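### 3.2 Specimen selection and conditioning

Boards were collected from kitchens at two sites, Flunden and Ombridge, between the start of the school year and the following May. A board was eligible if it was edge-glued hardwood, had been in daily use, and had never been sanded or re-oiled by the kitchen. Of the 119 boards offered, 8 were rejected for open glue lines and the remainder were assigned at random to the three drying treatments. Species was recorded from the supplier's invoice where one survived and from end-grain inspection otherwise.

Moisture content was read with a pin meter at both ends and at the center of each board, with the pins driven parallel to the grain. Readings from adjacent strips often differed by more than the repeat error of the meter. We therefore treat the strip, and not the board, as the unit of measurement in Section 4. Strip color was scored separately on the Lis scale (Ostrowski, unpublished notes), which ranks heartwood tone without reference to species.
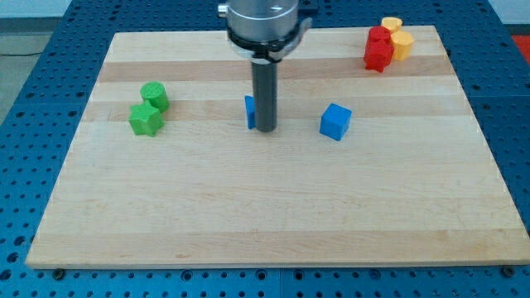
**Figure 2.** Maple board showing strip-to-strip variation in tone, with a darker golden-brown band across the upper third.

Darker strips were not excluded. An earlier survey by the Kernard group dropped them on the grounds that heartwood takes up water more slowly, but doing so biases the sample toward sapwood and understates the spread in drying time. In our data the effect of tone on drying time was small compared with that of storage position. Boards stored flat took around 2 hours longer to return to their starting weight than boards stored on edge, and this held at both sites.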